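2022-01-19

Slept badly and got up before it was light, so I had the kitchen to myself for a good hour, which I like more than I would ever admit to the people who think I'm a night owl. Made the strong coffee, burned the first piece of toast, ate it anyway with too much jam on it. The heat is back on properly after last week and I could walk around in socks again. Small mercies!

I spent most of that hour thinking about the chess problem, the one Ka-ming gave me back in December and that I have been carrying around ever since like a stone in my coat pocket. Just a handful of pieces, white to move, and he swears there is a clean way through it. He learned it from an uncle in Skernton who apparently used to win his lunches that way. I have tried it with the king going up the side, I have tried pushing the pawn early, I have tried it lying in bed with my eyes closed (hopeless, I fall asleep before black answers). Khoa Đỗ says I should look it up like a normal person. I told him I would sooner give up sugar.

It does me good to have a real board to look at, though. On a screen I get lazy and start moving things just to see what happens, and I can go through 18 bad moves in the time it takes the kettle to boil. With real pieces I sit on my hands a bit longer. Today it was six of them, three and three, with most of the board bare, and the black ones keeping each other company on the far half the way they do when I have let them get away from me. 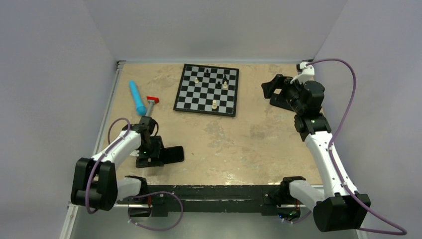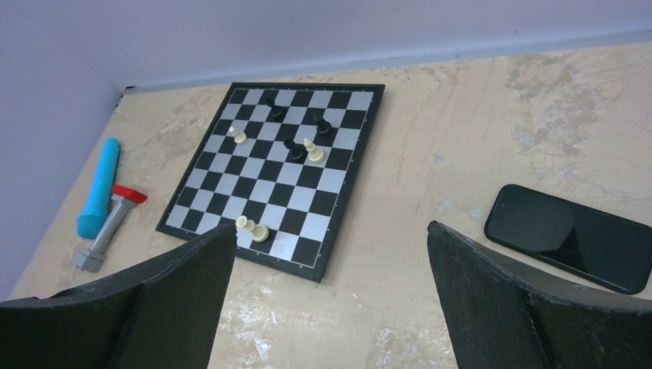
I do love an endgame, even when I'm losing it. The openings never held me, all those names to learn by heart, and everybody so sure of themselves for the first ten minutes. But toward the end it gets quiet and every square seems to matter, and you can sit with your chin in your hands and feel that you're really thinking. My grandfather was like that. He would let me take back as many moves as I wanted until the queens were gone, and after that not a single one, not even on my birthday. I sulked about it terribly at the time and now I find I play by the same rule.

Went out after lunch for bread and stamps and came home with bread, no stamps, and a secondhand book of chess studies that says on the cover it has 524 positions in it. Two dollars! Somebody has penciled answers beside the first few and then given up, and I feel I know that person quite well already. I read it standing up in the hall with my coat on and let the bread go squashed under my arm.

Ka-ming called in the evening, supposedly about the train tickets, and we got the tickets settled in two minutes and then talked about the problem until my ear was hot. He won't give me the answer and I don't want it, but he did let slip that I should look harder at the quiet king move, the one I threw out back at the very start for being too slow. I am cross about that. I am also a little excited, and I've left my notes out on the kitchen table so I can get at them first thing.

Khoa is coming to supper tomorrow and I've promised him the fish soup, so I must remember to take the stock out of the freezer tonight, and buy dill, and ask him for my big pot back, as he has had it since the move. Stamps too. My feet are cold again, so I suppose the heat has gone off for the night, and I'm going up.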